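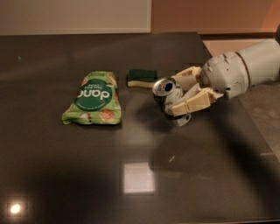
The Stastar hand is the better of the two I have tried, and I'd still wait before paying for it. I promised the list a write-up once I had put in 44 hours on the loaner kit, and those hours are in. Most of them went into ordinary table clearing, because that is what the sales page says it's for. A crumpled chip bag, a kitchen sponge and a drink can don't sound like much of an exam until you try to write one grip setting that suits all three. The can lying on its side is the easy one, with a finger curled over the top and another coming up from under it. The Dang bag, flat on a slick dark table, is the one that made me go out and walk around the block.

Answering the earlier message in pieces, since it asked for pieces.

On 2021-07-13 a list member wrote:
> Has anyone here had the Stastar hand on an arm for longer than a demo? We are
> a small shop and the Kodden two-jaw gripper we bought last November is fine
> for boxes and hopeless for everything else. I'm trying to work out if a hand
> with fingers is worth the trouble or if I'm just bored with the jaws.
>
> 1. How long did it take from opening the carton to picking something up?
> 2. Does it crush things?
> 3. Is the Hekau software needed, or can you talk to the hand directly?
> 4. What breaks?
> 5. Would you buy it with your own money?
>
> The reseller (Amaral) has been pleasant but answers every question with a
> link to the same video.

> 1. How long did it take from opening the carton to picking something up?

An afternoon and most of the next morning. The mechanical part is quick. The adapter plate went on without a fight and the screws supplied were the right screws, which I mention because the Kodden came with four of one length and two of another and a drawing that showed eight. The slow part was calibration. The routine asks you to close each finger against its stop, then open it, then confirm that it opened. If you confirm too early it starts over from the first finger and doesn't tell you. I did the first finger a lot. By the end we were close.

Print the setup guide before you begin. It's a PDF with the page order slightly wrong, and the section on cable routing comes after the section that tells you to close up the wrist.

> 2. Does it crush things?

Yes, if you let it. Out of the box the grip limit is set for something like a hammer. An empty can will take whatever dent you give it and keep it forever, so cans are a good honest record of your settings. I brought the limit down to the second-lowest step and left it there for nearly everything.

I logged one long run of mixed pickups at that setting, 223 attempts, with bags, cans, sponges, a plastic cup and a roll of tape. It got 168. I was stricter than the brochure: if the thing left the table and came back down before I wanted it to, that was a miss. Nearly all the misses were bags. The fingers want an edge to get under, and a chip bag lying flat offers you a choice of creases that all look like edges and aren't. Turning the bag so a folded corner faces the hand helps a good deal. So does having a person do it, but that rather spoils the pitch.

Sponges are a pleasure. I recommend sponges to anyone giving a demo.

> 3. Is the Hekau software needed, or can you talk to the hand directly?

You can talk to it directly. The command set is short and the document describing it is the best thing in the box. I had a script opening and closing the hand before I had Hekau installed.

Hekau gets you a screen with sliders, a library of ready-made grips, and a recorder for stringing moves together. The sliders are handy for the first day. The library has a grip called "Soda" and one called "Soda 2," and I couldn't find a difference between them. The recorder is the part worth having, except that it wants to log in every time it starts, and our bench machine is kept off the network on purpose. Amaral says an offline license exists. I asked for one and was sent the video.

One more thing on Hekau: it saves the grip limit per project, and a new project goes back to the hammer setting. Learn this on a can. I learned it on a cup of coffee.

> 4. What breaks?

Less than I expected. One finger joint picked up some play late in the loan and the tip began landing a little to the left of where it used to. Tightening the pin fixed it for a while — then it needed tightening again. I have no idea if that's normal wear or our particular unit, which had clearly been around before it got to us (the carton had three layers of return labels).

Lighting bit me, though that's no fault of the hand. Our table is glossy and the camera was happy to treat a bright reflection as an object. I watched the arm make several careful attempts to pick up a patch of light. If your table shines, throw a mat on it, or take the mat off for visitors, depending on the mood you want.

> 5. Would you buy it with your own money?

Not at the present terms. The purchase price I could probably talk myself into. The yearly support plan is 400 dollars on top, and when I asked what it covers the answer was firmware and "priority." Firmware without the plan is also available, only later. Later than what, they wouldn't say.

If your work is mostly boxes, keep the Kodden and stay bored. If you handle a mess of small odd shapes and someone on your side likes fiddling, ask Amaral for the loaner, and ask for it in writing with a return date, because ours got extended twice without my asking and then recalled with two days' notice. Get the spare finger set included too. It's listed as standard on the quote and as an extra on the packing slip.

I still have the log and the script that talks to the hand. The script is ugly and the comments are mostly complaints, but it runs. Write to me off-list if you want either one. Has anybody gotten that offline license out of them? I'd settle for a screenshot of it.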